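Print this page | E-mail this page

Nov 18, 2018
By Jawad Rajput

Made beds all day. Not my own, which I left this morning looking like something had been dug out of it.

I am still on the bunk bed job for Bollik. The room is called Utness, for reasons that left the company when whoever named it did, and it lives inside a computer under Waqas Marwat's desk. There are four walls, a bunk bed, a table, a door and a pair of robot arms, and what I do is hold one controller in each hand and move the arms about until the quilt is where the sheet of instructions says it should be. Then I press the button with my thumb, everything jumps back to where it began, and I do it again. The robot is supposed to learn from this. I was told in June that it would pick up my habits as well as my intentions, and I have been sitting up straighter ever since.

Number 248 was the first go of the morning. I remember it because I said the number out loud to Waqas, who had his headphones on.

The trouble with the top bunk is reach. From across the room it looks like nothing at all, and then you get the arm up there and the picture you're steering by is mostly gripper, with a bit of bedding in the gap. I have got used to thinking of the two fingers as my own finger and thumb. My finger and thumb, though, can tell when they've got hold of something. In Utness I close my hand and feel the same plastic trigger whether I've got a fold of cloth, a bedpost or a mouthful of air. So I've learned to look at the cloth and watch for it to twitch. If it twitches, I've got it. If it doesn't, I open up, go down a bit, and try again, and the robot presumably learns that this is how beds are made, by repeated pinching.
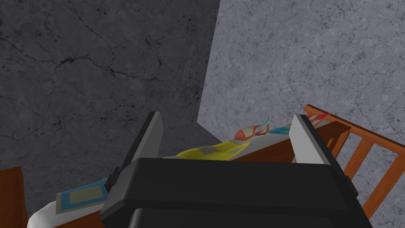
Wrist view over the bed, with the yellow cloth between the fingers.

Waqas says I hover. He went through last week's recordings over lunch, at speed, with a sandwich, and his finding was that I spend a good part of each one hanging above the bedding like a man over a swimming pool in October. He wants me to come in, take hold and lift. I said I was choosing my spot. He said the robot would now also stop and choose its spot, for ever, in every bedroom it was ever let into, and could I please choose it on the way down.

He's right, annoyingly. I tried it for an hour with no hovering allowed and knocked the rail with the knuckles of the gripper more often than I'd like recorded. It is all recorded.

Lunch was at Carrilho, the soup. I caught myself reaching for the salt with my wrist locked and my elbow out, coming in from above. The woman at the next table moved her phone.

The afternoon was better, after a bad start with the software. Pureo, which is the thing that sits between my hands and the robot's, had updated itself over lunch and swapped the two controllers over. My left hand was the right arm and my right hand was the left arm, and I spent a while patiently trying to move one gripper and apologising to the other. Waqas watched this for longer than he needed to before mentioning that there was a setting.

We used the wide camera for a bit while he sorted it. I don't often see the whole room, and I'd forgotten how narrow it is at the back, with the little window up high and the door standing open. One arm was up by the foot of the lower bunk. The other was down on the table with its gripper by a drinking glass on its side and a couple of white dishes. The table belongs to a different set of tasks. There's a top hat on the far end of it, which one of the others has to deal with next month. I'm bedding only. I have been asked twice if I'd like to move across to tableware, and I've said I would rather see the quilt through first, as if it were a child at a difficult age.
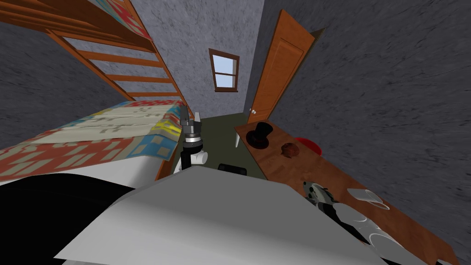
The wide view: ladder and lower bunk to the left, table to the right.

I quite like the wide view, mostly for the comfort of it. You can see that the arms are attached to a body and that the body is standing in a room. On the wrist view I lose all that within minutes. It's like trying to hang a picture while looking through the hole in a polo mint. But Waqas prefers me on the wrist view for the fiddly parts. He says my grasps are cleaner when I can't see what else might go wrong, and he may be on to something about more than the bunk bed.

So, back up close. The sheet for this afternoon was rail work. You take one end of the blanket, bring it along the top rail and leave it lying there lengthwise, more or less flat. 'More or less' is on the sheet. I asked Waqas how much more and how much less and he held up his hand and tilted it.

What I have worked out is that you mustn't tug. I tug at home. I take a duvet by its corners and crack it like a sail and it comes down wherever it likes, and that's a bed made. If I do that in Utness the cloth does something horrible, it sort of shivers and goes through itself, and then the whole go has to be binned. You have to bring the fingers in with the rail running between them, wide open, get the angle right before anything touches, and only then start closing. Then you move along as if there were somebody asleep underneath.

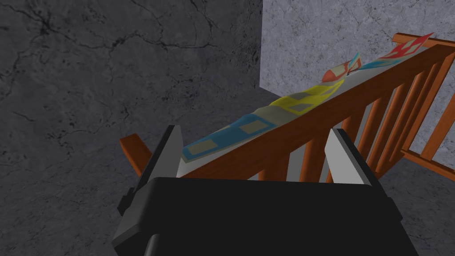 Rail work. Fingers open, blue patch nearest.

I got my eye in with that about the middle of the afternoon. The blue patch is my landmark. If I can put it just past the gap I know where I am along the rail, and I don't need to look at the far end at all, where the cloth gets folded up and busy and I only start worrying about it. Did six in a row without binning one. I didn't say anything about it, in case saying so broke it, and then on the seventh I sneezed with a controller in each hand. Waqas has kept that recording – he says for training purposes, and I notice he didn't say whose.

The count at going-home time: 253 kept, out of the 417 Bollik wants before anybody is allowed to switch the thing on and see what it has made of me. Waqas keeps the tally on a strip of masking tape stuck to the edge of the monitor, with all the old numbers crossed out along it. I asked what happens if we get to the end and it turns out to be no good at beds. He said then we'd know. I asked what we'd know. He said he would have to look at the sheet.

I do wonder what it will be like, seeing it go on its own. There is a fellow two desks down who did drawers all summer. When they let his go by itself it opened the drawer perfectly well, then paused, and gave a tiny wiggle to the left before it let go of the handle. He swore he'd never done that. They showed him the recordings and he'd done it every time. He has been very quiet around drawers.

Mine will hover. I'm nearly sure of it. It'll come up over the rail, stop, think about things, go down a bit, come up, go down again. I've got what is left of the 417 to teach it otherwise, so from tomorrow I'm coming in on the one movement, like Waqas says, and no sniffing either, I've had a cold since Thornaby.

Wrist aching, the right one. Put some peas on it and watched half of something about canals. Went up just now and the bed was exactly as I'd left it, quilt on the floor on the far side. I picked it up by the corner, slowly, finger and thumb, and looked to see if it twitched.

Must ring about the boiler.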